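2019年12月9日　文／Ebony Mahuika

搜索本站　请输入关键词　搜索

睡眠评分不该用来指导睡眠

先把结论写明。消费级设备给出的睡眠评分，作为一项长期记录有一定用处；作为次日行为的依据，用处很小；作为自我改善课程的考核指标，弊大于利。下文的论证分成测量、计算、反馈和使用场景几个部分，读者可以只看自己关心的那一段。文中的个人数据来自我自己的记录，只代表一个人，我会在用到它的地方说明它能支持什么，不能支持什么。

写这篇文章的直接原因，是Catterall课程在七月改了结业标准。这门课在Nandbridge开了几年，为期12周，内容是作息调整、放松训练和日记，原先的结业要求只有一条：交齐每周的书面记录。修改以后，学员须佩戴Cudness腕带，并且在课程最后一段时间里让平均睡眠评分高于入学时的水平，否则只发听课证明。负责课程设计的Rawiri Trevaskis在给旧学员的信里解释说，书面记录“主观成分太高，无法比较”，而评分“是同一把尺子”。我是旧学员，这封信我也收到了。我不同意他的判断，理由主要落在“同一把尺子”这几个字上。

测量的是什么

睡眠在实验室里的定义依赖脑电、眼动和肌电。技师按固定时长把整夜记录切成小段，每一段判为清醒或某一个睡眠阶段。即使在这种条件下，两名受过训练的判读者对同一份记录也会有分歧，分歧多集中在浅睡与清醒的交界处。换句话说，参照标准本身带有误差。这一点在讨论腕带时常被略去。

腕带没有脑电。它有加速度计，多数型号另有光学心率传感器。加速度计记录手腕的运动，算法从“没有运动”推断“睡着”。这个推断在一个方向上相当可靠：人睡着时通常确实不动，所以真正的睡眠段大多会被判为睡眠。在另一个方向上，它的可靠性差得多：人醒着也可以不动。躺在床上、闭着眼、想着第二天的会议，手腕静止，心率平稳，算法没有充分理由把这一段判为清醒。

用检验学的说法，这类设备识别睡眠的灵敏度高，识别清醒的特异度低。如果佩戴者整夜睡得很好，清醒段本来就少，总体一致率会很高，产品说明里引用的往往就是这个总体一致率。如果佩戴者有失眠问题，清醒段多，而且多为安静的清醒，误差便恰好集中在最需要准确的那部分人身上。总体一致率这个指标受基线比例支配，拿健康人群里得到的数字去推断失眠者的情况，在方法上不成立。

心率信号能补上一部分，但不能补齐。心率和心率变异在各睡眠阶段之间有统计差异，差异是群体层面的，个体之间重叠很大。饮酒、发热、晚间锻炼、某些药物和月经周期都会移动心率基线。算法如果用群体参数，个体偏差无法消除；如果用个人历史做校准，校准的参照仍然是它自己先前的判断，没有外部标准介入。后一种做法会让曲线看上去更平滑，平滑与准确是两件事。

所以“同一把尺子”的说法，第一层就有问题。尺子要求对不同对象的误差大致相同。腕带对睡得好的人误差小，对睡得差的人误差大，而且误差有方向：它倾向于高估失眠者的睡眠时间。一个学员在床上清醒地静卧，可能得到与熟睡者相近的时长。课程若以此比较两个人，比较的内容里有多少是睡眠、多少是静卧时的手腕习惯，没有办法分开。

分数是怎样合成的

测量误差之后是合成误差。Cudness的评分从零到满分，由若干分项加权而来。界面上能看到的分项有总时长、入睡所需时间、夜间觉醒、深睡比例和作息规律性。各分项的权重没有公布。我给客服写过信，答复是权重会随算法版本“持续优化”。

这句答复的含义值得展开。权重不公开，用户便无法判断分数变化来自哪一项；权重随版本变化，用户便无法把更新前后的分数放在同一条坐标轴上。长期记录最大的价值在于可比性，一次没有说明的参数更新就能让可比性中断。我的记录里有一处明显的台阶，前后两段的波动幅度接近，平均水平错开一截，台阶出现的那一天我的作息没有任何变动，应用则在前一天晚上更新过。我无法证明更新是原因，厂商也没有提供能让我证明或排除的信息。对一项被用作考核的指标来说，无法排除已经足够构成问题。

加权合成本身还隐含一个价值判断：各分项之间可以相互抵偿。多睡一会儿可以抵消深睡比例偏低，作息规律可以抵消夜间多醒一次。抵偿的比率由权重决定。对于想知道自己为什么白天困倦的人，抵偿恰好抹掉了有用的信息。入睡困难、半夜醒来、清晨早醒，三种情形的处理办法各不相同，合成之后可能得到同一个分数。

深睡比例这一项需要单独说。成年人的深睡比例随年龄下降，个体差异大，同一个人夜与夜之间也有明显变化。在可以由意愿控制的变量里，与它关系较稳定的是前一段时间的睡眠亏欠：缺觉之后，深睡会增加。于是会出现一种不太体面的情况，即连续几晚睡得不够，随后一晚的深睡分项偏高，总分也跟着好看。应用会在这时推送祝贺。从生理角度看，身体在补债；从界面角度看，用户有了进步。

相比之下，传统睡眠日记里的睡眠效率虽然粗糙，含义却清楚：估计睡着的时间除以在床上的时间。分子有主观误差，分母误差很小，使用者知道误差在哪里。一个含义清楚的粗糙指标，在自我管理里通常优于一个含义不明的精细指标。这是我的看法，它依赖一个前提，即使用者愿意花两分钟填表。课程的旧规则恰好是在训练这件事。

看分数这个动作

到目前为止谈的都是数字从身体到屏幕的过程。数字从屏幕回到身体，是另一条路径，我认为问题更多出在后一条。

我一共记录了724夜。每天早晨除了读取设备数据，我在纸上给前一夜的睡眠和当下的清醒程度各写一个等级，等级只有差、中、好。开头的138夜，我是先看手机再填纸，当时没有意识到次序会有影响。后来读到别人讨论问卷的锚定效应，才把次序倒过来，从那以后一律先填纸，填完再看分数，中间没有再改。

两段数据的区别在于自评与评分之间的一致程度。先看分数的那一段，两者走得很近，分数低的早晨我几乎不会写“好”。先填纸的那一段，两者的关系弱得多，弱到如果把日期打乱，我自己看散点图未必分得出来。设备是同一型号，算法至少名义上连续，戴的人也没有换。最简单的解释是，在第一段里我的自评有相当一部分是抄来的。

这份数据的限制很明显。样本是一个人；次序没有随机分配，前后两段在季节、工作强度上都不同；评分者知道自己在做什么。它不能证明看分数会普遍改变人的感觉。它能支持一个较弱的说法：在我这里，先看分数之后再做的自评不能当作独立信息使用。Trevaskis在信中提到，旧学员的自评与腕带评分“高度吻合”，他以此作为腕带可以代替日记的依据。我想知道那些自评是在看手机之前还是之后填写的。信里没有写，我去信问过，他回答说当时没有规定次序。

没有规定次序，等于默认大多数人先看手机。多数人的手机就是闹钟，关闹钟的那一下，通知已经在屏幕上了。

这里牵涉到失眠的一个维持机制。慢性失眠在起始阶段可能有具体诱因，诱因过去以后，失眠常由对睡眠的监控和努力继续维持。人越是检查自己有没有睡着，唤醒水平越高，入睡越慢；第二天越是检查自己有没有受影响，越容易找到受影响的证据，当晚的担忧也随之增加。成熟的非药物治疗里，有相当一部分工作是减少这种检查：不看钟，醒了较久就离开床，白天按计划活动，不因一夜不好而取消安排。

每日评分在结构上与这个目标冲突。它把检查固定成每天早晨的第一件事，并附上一个看似客观的数字。有人会说，数字也可能带来安慰：自以为没睡，看到设备记录了几个小时，焦虑便下降。这种情况存在，主观低估睡眠在失眠者中并不少见。但安慰来自一个倾向于高估睡眠的设备，可靠性本来就可疑；而且安慰的作用依赖继续查看，查看习惯本身没有减少。一个需要每天确认才能维持的放心，与放心的区别还是比较大的。

考核会改变什么

把指标用于观察，误差主要是随机的和系统的；把指标用于考核，还要加上一类，即被考核者的应对。

在Catterall的新规则下，学员要让末期平均分高于入学水平。先看入学水平如何确定。报名这门课的人，多半是在自己睡得最差的时候报名的。睡眠有起伏，在低谷处测一个基线，之后即使什么都不做，平均而言也会回升。这是趋均值回归，统计入门课会讲到。课程没有对照组，也没有报名后的等待期，所以末期平均分的上升里有多少属于课程、多少属于起伏，无从得知。旧规则不宣称提高睡眠，只要求记录，没有这个问题。新规则用上升来定义结业，同时会用结业率来介绍课程。前一件事不公平，后一件事会误导下一批报名的人。

再看应对。学员知道分数按时长和规律性给分，最省力的办法是早早上床并且一直躺着。静卧会被计入睡眠，时长分项上升。对失眠者来说，这正是应当避免的做法：延长卧床时间会稀释睡眠，使床与清醒之间的联系更牢固。睡眠限制疗法要求的是相反的操作，先把卧床时间压缩到接近真实睡眠时间，等睡眠连续以后再逐步放宽。执行这种方法的头一段时间，总时长下降，白天更困，评分大多不好看。按新规则，认真照做的学员有可能在最后一周仍然没有回到入学分数之上，而躺得久的学员顺利结业。

我不认为设计者有意奖励错误的做法。问题在于课程的教学内容与考核指标之间没有人做过核对。教材第二单元写着“不要为了凑时间而卧床”，考核公式里时长恰好是权重看起来最大的分项。学员会服从哪一个，不难预测。

有旧学员在通讯里提出折中办法，只考核作息规律性一项。这比总分好，因为起床时间是行为，可以由人控制，设备对它的测量误差也小。严格说来，起床时间根本不需要腕带，闹钟和一支笔就够。但如果课程方一定要用设备，我会投这个方案的赞成票。原则可以写得更一般：考核应当落在学员能够直接执行的行为上，睡眠本身是结果，受许多学员无法控制的因素影响。邻居装修、孩子发烧、轮班改表，都会进入分数，都与学习态度无关。

睡眠呼吸暂停也应当在这里提一句。打鼾、憋醒、白天难以控制的困倦，需要的是医疗评估。腕带评分正常不能排除它，评分偏低也不能诊断它。一门以评分为中心的课程，容易让这类学员在作息上反复努力，把求诊的时间往后推。旧版报名表上有一页筛查问题，新版改为连接设备授权，那一页不见了。我希望这只是排版时的疏忽。

评分与购买

应用的另一处设计与睡眠无关，但与本文的主题有关。评分连续几天偏低之后，首页会出现一张卡片，推荐Briturine。这是一种睡前服用的胶囊，标签上写每份500毫克，配方是几种植物提取物和镁盐的混合。500毫克指的是混合物总重，各成分的单独含量没有列出。总重对于判断剂量没有帮助，读者应当养成习惯，看到“专有配方”几个字时，把后面的数字当作包装重量来读。

我不打算评价这种胶囊是否有效，我没有服用过，也没有看到针对它本身的可靠试验。我要讨论的是推荐的时机。卡片在低分之后出现，用户在低分之后购买，购买之后分数回升。回升仍旧包含趋均值的部分，理由与课程基线完全相同。用户看到的却是一条先低后高的曲线，中间插着一次购买。任何放在低谷之后的干预，看上去都会有效，喝热牛奶如此，换枕套如此，什么都不买也是如此，只不过最后一种没有人替它做卡片。

如果厂商想避免这种误读，技术上并不困难。可以把推荐随机推迟，可以在曲线上画出个人的正常波动范围，可以在回升时注明这一幅度在以往无干预时也经常出现。这些做法的成本都很低。它们没有被采用，我只陈述这一点，不推测动机。

对几种反对意见的答复

第一种意见认为，不准确的测量总比没有测量好。这取决于测量用来做什么。误差若是随机的，并且只看长期平均，这个说法大致成立。误差若有方向，且方向与使用者的病情相关，或者测量行为本身会改变被测对象，这个说法就不成立。上文列出的情况属于后者。

第二种意见认为，设备提高了人们对睡眠的重视。重视程度确实提高了。至于重视是否等于改善，需要区分人群。对长期熬夜、把睡眠当作可压缩时间的人，看到一条持续偏短的时长曲线，可能会促使他早点放下工作，这是设备的合理用途，我没有异议。对已经过度重视睡眠的人，再增加重视是朝错误的方向加力。Catterall的学员以后一类为主，报名表里的自述可以说明。

第三种意见来自Trevaskis本人，我转述他来信里的原意：主观日记可以随意填写，腕带至少不会说谎。我承认日记可以造假。但是，课程是自费的，参加者造假的动机在旧规则下很弱，因为填什么都能结业；在新规则下，动机变强了，可以操作的对象也从纸换成了手腕。把腕带放在静止的地方会得到什么记录，我没有试过，应用论坛里有不少人讨论过。设备不会说谎的说法，混淆了设备的意图与数据的效度。

第四种意见认为技术会进步，现在的缺点几年后会消失。传感器可能会更好，判别安静清醒的能力可能会提高，权重也可能公开。即便如此，合成分数的抵偿问题和每日反馈的监控问题仍然存在，它们与传感器精度无关。一个完全准确的分数每天早晨出现在失眠者面前，仍然是一次检查。

如果一定要用

我自己没有扔掉腕带，不再每天看而已。目前的做法如下，供仍想保留设备的读者参考，它没有经过任何试验。

关掉晨间通知和评分卡片。应用的设置里，这两项分处两个菜单，后者在更新以后会自动恢复，需要重新关一次。纸笔放在床边，起床后先填等级，再做别的事。设备数据每月导出一次，只看上床时间、起床时间以及它们的离散程度，不看深睡，不看总分。导出的表格里有版本号一列，版本变化的地方画一条竖线，竖线两侧不做比较。

对任何一项改变，比如停掉下午的咖啡，事先写下日期和打算观察的时长，到期之前不下判断。改变要在平常的时候开始，避开刚刚连续睡坏的那几天，这样可以减少一部分回归效应。一次只改一件事。若两件事不得不同时改，例如搬家和换工作，那一段数据就放弃，不解释它。

若症状持续，并影响到白天的工作或驾驶，应去看医生，带上纸质日记。医生大多更愿意看日记，几页纸上的上床、入睡、醒来和起床时间，足够做初步判断。评分截图能提供的信息很少。

关于Catterall课程，我的建议是恢复原来的结业要求，恢复筛查页，设备改为自愿。若要评价课程效果，应在报名之后设一段等待期，等待期内收集同样的日记，以此作为对照；失眠严重程度用通行的量表在开课前、结课时和结课后一段时间各测一次；中途退出的人也计入分母。这些要求不高，Nandbridge的规模也做得到。我已把同样的意见寄给Trevaskis，他答复说会在下一期开课前讨论。 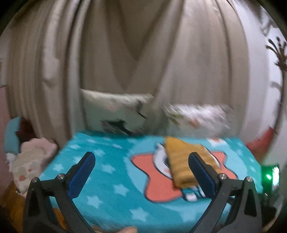

阅读时长：12 分钟

补充一点关于数据的说明。文中所用的个人记录，纸质部分已逐页录入，设备部分为原始导出，没有删除异常夜。外出时忘带腕带的夜晚不计入总数。两段数据的分界日期在表格里单独标出，愿意重新分析的读者可以来信索取，信中请说明是否需要应用版本号一列。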